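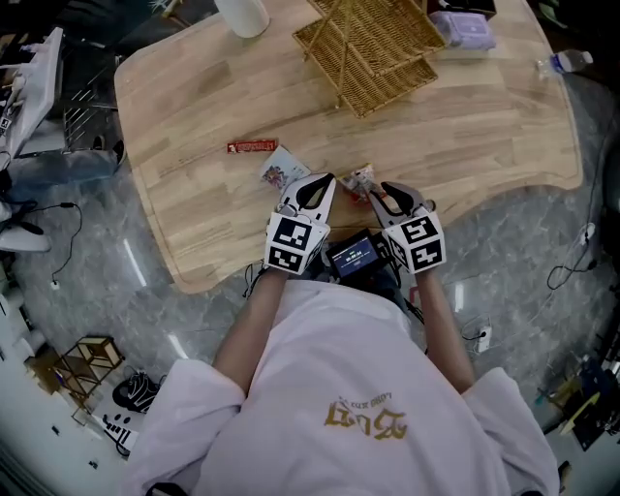 Home | Course Notes | Labs | Contact

Unit 4. Setup and care of the Rotance hand-held gripper pair

Charge both grippers to at least 60 percent before a session. Wipe the finger pads with a dry cloth. Check each marker cube for play: a cube that turns under thumb pressure must be tightened and the pair recalibrated.

Start the Clarer timer before the first grasp. Open and close each gripper 12 times, then compare the logged finger width with the gauge block. Replace the pads if the two differ by more than the limit on the bench sheet.

Use a mix of thin, flat and soft items for the trial grasps. Route cables clear of the fingers. Stop after 24 grasps and check the cube screws again.

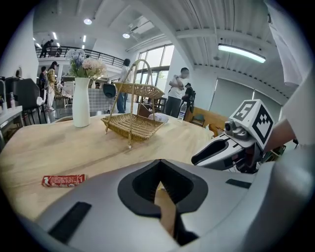
Calimlim asks whether the recheck can wait until the end of the session. It cannot on the Mulby mounts, which have no thread lock. Loose screws shift the pose data gradually, and the log gives no warning.

Record any pad change on the bench sheet.

Shares: 175 | Comments: 1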